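Clear Containers and the Reorganization of the Dry Goods Shelf

Posted May 16, 2018
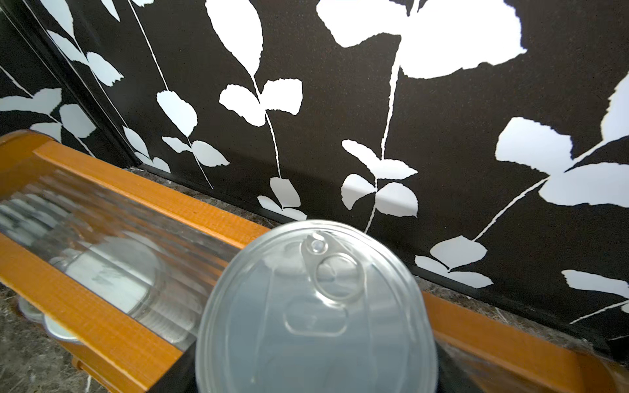
Clear plastic can with pull-tab lid, with the orange-stained wooden box behind.

The household pantry was last reviewed on this site in January, at which time the principal finding was that too many dry goods were being kept in the bags in which they had been sold. The present entry records the changes made since then, with particular attention to the clear plastic cans and to the wooden box. Readers who have written to ask about the spice drawer are advised that it will be treated separately.

Background

The pantry at this address is a converted coat closet with 4 shelves. It has no window and one light, which is operated by a cord. Under the former arrangement, flour and sugar occupied the lowest shelf, canned goods the two in the middle, and everything else the top. "Everything else" had come to include lentils, barley, dried mushrooms, loose tea, birthday candles and a quantity of cornstarch that exceeded any foreseeable need.

A full inventory was taken over two evenings. It produced 69 separate items, of which 9 were past the date printed on the package and were discarded. The oldest was a bag of pearl tapioca. The cornstarch was consolidated.

Selection of Containers

Three types of container were considered. Glass jars were already in use for rice and performed well, but they are heavy, and the top shelf is above shoulder height. Metal tins were attractive and stacked neatly. They could not be seen into, however, and past experience with labels in this household has been poor. Labels are written with good intentions and are not changed when the contents are.

Clear plastic cans were therefore adopted for the smaller goods. These have the form of an ordinary food can, with raised rings around the rim of the lid and a pull tab on top. The body has a slightly frosted look and is not as transparent as glass, but it is possible to tell barley from lentils without taking the can down, and this was the requirement. The first lot was ordered from Plallik, and a second, smaller order was placed with Bangera when the first proved insufficient. The two lots do not match exactly in height. The difference is of no consequence on the shelf, although it is noticeable when a can from one lot is set on a can from the other.

One caution should be entered regarding the pull tab. It is comfortable to grip, and for that reason it invites use as a handle. The cans should be lifted by the body. A can of split peas was lifted by the tab during the first week, and split peas continue to be found under the baseboard.

The Wooden Box

The box requires a longer note. It was purchased secondhand in Nakholm, from a shop that deals mainly in picture frames and lamps, and no information was available as to its original use. It is stained a warm orange, darker and redder at the edges of the boards, and the grain can be seen clearly through the finish. Opinion in the household was divided on the color. The matter was settled by placing the box in the pantry for a trial period, at the end of which no one moved to take it out.

The clear ribbed plastic panel was the chief reason for the purchase. It serves as a window over the contents and keeps off dust, which had been a persistent difficulty with open trays. The ridges blur whatever is underneath – a pale lid becomes a soft white disc, and lettering cannot be relied upon at all. For goods that must be identified at a glance this would be a defect. The box has accordingly been assigned to reserve stock, meaning duplicates of items already open elsewhere, where it is enough to know that something is there.

The panel is wiped with a damp cloth along the direction of the ridges. Wiping across them was tried and left lint in every groove. A soft brush is useful for the ends, where the cloth does not reach. The wood is dusted only. A furniture oil sold under the name Skerkevora was tested on the underside and left a tacky surface for several days, and its use has been discontinued.

Current Arrangement

Flour and sugar remain on the lowest shelf in their original bins. The second shelf holds canned goods, arranged by kind, with tomatoes at the left where they are most often wanted. The third holds the clear cans of grains, beans and dried fruit. The top shelf holds the tea, the baking supplies and the wooden box, together with a folding step stool that hangs from a hook on the inside of the door.

Goods are now entered on a single sheet of paper taped to the back of the same door. An item is written down when it is opened and crossed out when it is finished – the sheet is replaced when no more can be written on it. The pencil has been tied to the hook with kitchen string, the previous 2 pencils having left the pantry and not returned.

Matters Outstanding

The dried mushrooms have not been assigned a permanent place. They take up more room than their weight would suggest and give their smell to anything kept beside them, the tea above all. A glass jar with a rubber seal is under consideration.

The light cord remains too short. The birthday candles have been moved to the desk in the hall.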